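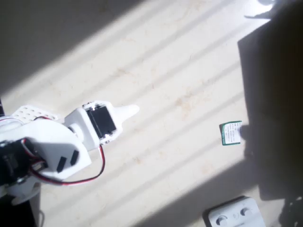
Burmont Teleoperation Group – arm list

From: Ghassan Obeidat
Subject: Re: card pick, hand-guided or remote?
Thursday, 4:10 pm

> We have 112 hand-guided episodes of the card pick and want 200.
> Can the rest be done by remote control, or does mixing the two
> spoil the set?

Mixing is fine if you log commanded and measured joint positions separately. With hand guiding the two are the same number, and the policy learns no lag. With the leader arm they differ, most of all at the shoulder.
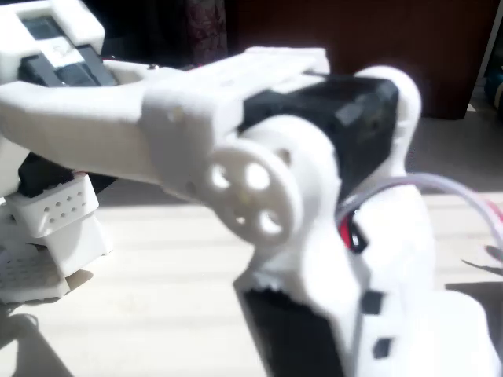 Check the horn screws before each block. On the Jiltitz build a slipped horn put a constant offset into 2,178 frames and we dropped the lot.

Also keep the approach speed down by remote – people rush the last stretch to the card. I filter anything under 400 samples per episode.

Config is in the Daher folder.

Ghassan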